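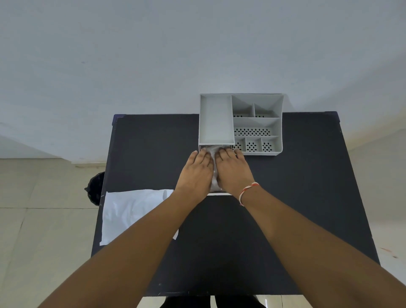
The Drawer We All Have

My grandmother kept hers in the dresser, second one down on the left, and you had to lift it slightly as you pulled or it would stick fast with your fingers still in the handle. Mine is in the kitchen, under the cutlery. Yours may be in the hall, or the bedroom, or (if you are the sort of person who has one) the utility room. But I have never yet set foot in a home that didn't have a drawer full of things with nowhere else to go, and over the past few months I have been asking rather impertinently to look inside them.

It began in January, when I moved house. I went from a tall, draughty terrace in Stotstead to a much smaller flat on the other side of the river, and everything I owned had to be picked up and considered. The books were easy and the saucepans were easier still. Then I came to the drawer, and I sat down on the kitchen floor with a cup of tea and didn't get up again for most of the afternoon.

There were keys, of course, and not one of them fitted any door I could remember living behind. There was a spare bulb for a lamp I gave away before the children were born. There were birthday candles, burnt down by a third and carefully put back, and a bus ticket from a holiday in Sarnero where it rained so hard that we spent two days in the same café, playing cards with the owner's mother and losing. I had quite forgotten her until I turned that ticket over, and now I think of her every week.

The people who write books on tidying are very firm about all this. You should give everything a proper place, they say, and if a thing hasn't got one then out it goes. I did try. I bought dividers and I sorted the string from the rubber bands, and for 10 days I was extremely pleased with myself and opened the drawer for visitors. Then somebody handed me a small brass hook, I couldn't think what it was for, and in it went on top of the batteries. By the end of the month the string had got out.

So I started asking other people. A neighbour in Stotstead keeps hers locked, and won't say why. A retired postman over in Farnex showed me a drawer given up entirely to pencils, none longer than his thumb, every one of which he intends to use. A young couple nearby, married less than a year, told me very proudly that they hadn't got one at all, and then went rather quiet and opened the cupboard above the fridge.

What struck me, going from kitchen to kitchen, was how gently people handled these things. Out would come a foreign coin or a single cufflink, and there would be a pause, and then a story — sometimes a long one, with a second pot of tea in the middle. Several people told me they hadn't talked about a parent in years. One woman found the label from her son's first school jumper and simply held it for a while, and I looked out of the window at her beans.

I don't want to make too much of it. A good deal of what's in there is rubbish, and I did throw away a fair amount of mine: the dead pens, the takeaway menus, the instructions for a radio. I kept the candles, which came out again for a birthday last week and burned perfectly well. I kept the bus ticket too, and all the keys.

The new drawer is narrower than the old one and runs beautifully on its rails. It is already hard to close.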